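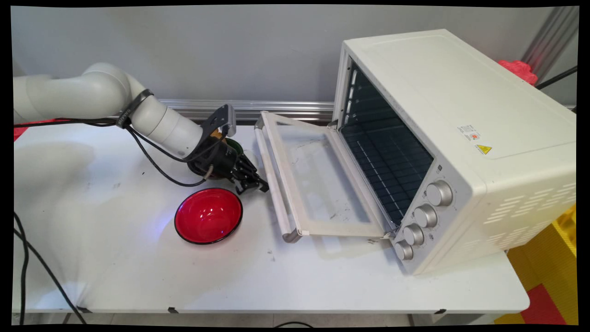
Kwan-ho Tsao teaches robots by holding them. For six years she has worked at the Trarelholm laboratory of Prernosen, where people show a robot arm a kitchen task by hand or from a remote control station, and the recordings are later used for training. When I asked her which task gives new operators the most trouble, she did not choose pouring or stacking. She chose the toaster oven. "Look at the door," she said. "When it is folded open it lies almost flat on the table, so it takes the place where your arm wants to go. The bowl must stand somewhere, the gripper must come from somewhere, and the glass is always in between."

Her colleague Shih-chieh Siu prefers remote control. He sits at a desk in the next room, with a small copy of the arm in front of him, and what his hand does, the big arm does also. "By hand you feel the weight," he told me. "From the desk I feel almost nothing, and I must learn with my eyes. In the first week I pushed everything too hard."

Tsao disagrees with him on this, and they have disagreed for a long time. She says that guiding the arm directly makes a calmer movement, and that a beginner can do it after 2 hours. Siu answers that her own body is then standing beside the table, and that she often blocks the view of a camera. I could not decide who is right. They seemed quite happy to continue.

In June they recorded 100 demonstrations of one short task: take the bowl, place it on the rack, close the door. They kept 89. I wanted to know what was wrong with the others.

"Mostly hesitation," said Tsao. "The person stops above the rack and thinks. For a human this is normal behaviour, but the robot will learn the stop as well."

Siu had removed two of his own. "I touched the door with the fingers on the way out," he said. "Very lightly. I still threw them away."

A new operator at Prernosen practises for 13 days before any recording is kept. Tsao sits with them and says very little. She told me she only interrupts when somebody begins to hold their breath, and then she asks them to let go of the arm and start the movement again from the beginning.

The two will next work on the knobs. Siu has asked to go first, from the desk.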